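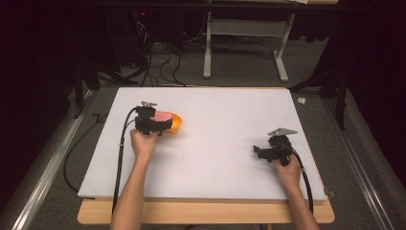 4.2 Open Day at the Medina Lab

Figure 3. Hand-held grippers at the demonstration table, the left one closed on an orange bowl-shaped object.

We opened the Medina lab to visitors on March 5, 2021, and it was a wonderful afternoon for the project. Each guest got 600 seconds with the pair of grippers, one in each hand, over the white foam board (Figure 3). Most wanted a second turn! Yamila Gallardo ran the table while Zohreh Tehrani kept notes on how people held the grips. Eight guests asked for a longer cable on the left side, a request we had already heard at Pekthorpe in January, and we were delighted to get such direct advice. Their comments shaped the grip angles used in Section 5.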